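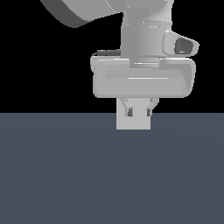

Karnia grip trials, simulated

Rendered trials used to compare two controllers, Wan and Eltar, on the same arm and two-finger hand. Everything was made in simulation. There is no hardware data in this release.

Contents

Each controller has 38 trials, split between block holding and hand positioning with the fingers close together. The floor is flat and plain and the background is black. We left out tables, bins and other clutter so that differences in finger pose are easy to see.

Each trial folder has the rendered stills, a joint log and a short settings file. Logs are written at 40 samples per second. Finger width is logged separately from the arm joints — older scripts from the April release expect them in one file and will fail.

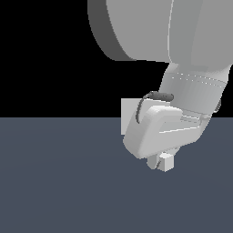
Positioning trials use the same hand and the same floor. The target is a point a short way above the floor, and the score is the distance from that point at the last sample. Contact with the floor ends the trial.

Known problems

Trial 15 under Wan has a joint log that stops early. Trial 19 under Eltar was run with the wrong finger force limit and should be skipped when comparing holds. Shadows are weak or missing in the stills, so don't use them to judge height. Use the logged hand pose.

The block is close in color to the arm. Simple color masks will merge the two.

Not included

Camera calibration, controller source code, and the Brumstead runs, which used a different hand.

Maintainer: Sveva Gatti
Last updated: Wednesday, August 3, 2022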